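Progress report, Flaston arm project
Demo visit at Skutar, Tuesday, September 9, 2025

Quick one before the monthly call. Visit went ahead, 20 guests, ran late. Bottle and wire rack task on the blue tape grid.

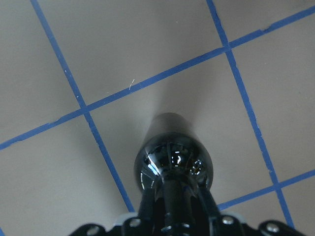
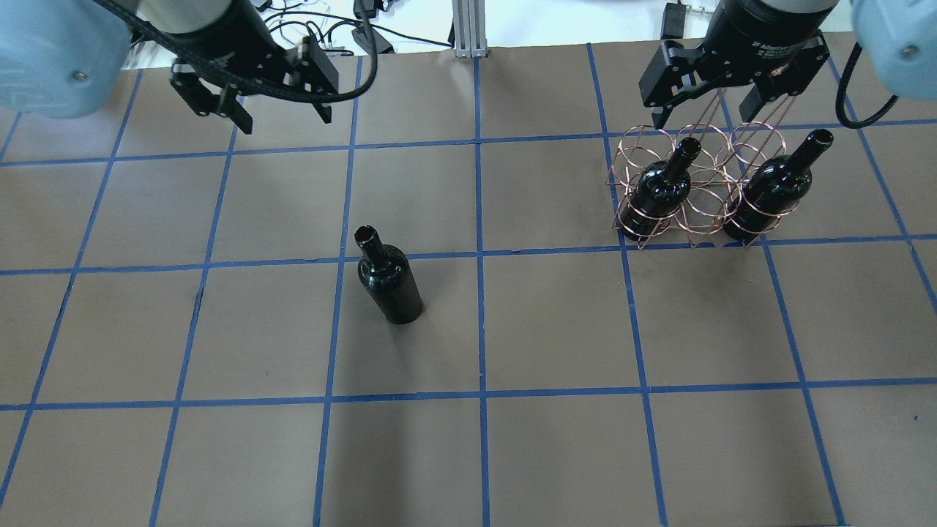

Submitted by Esther Makori, Flaston project lead

Morning group got the full talk, afternoon group the short version. Most questions were on glass. Shiny dark bottles still our hardest item, told them so. Stiltudow people want a repeat with their own bottles, I said maybe.

Logged runs now 1,418, was 1,388 before the visit. Still need to be sorted, havent started.

Spend: on budget except travel. Ojala invoice not in yet, chasing.

Need from you:
- ok on the second rack order
- 3 more days of floor time at Skutar
- a name for teh safety sign-off

Full log to follow once its cleaned up.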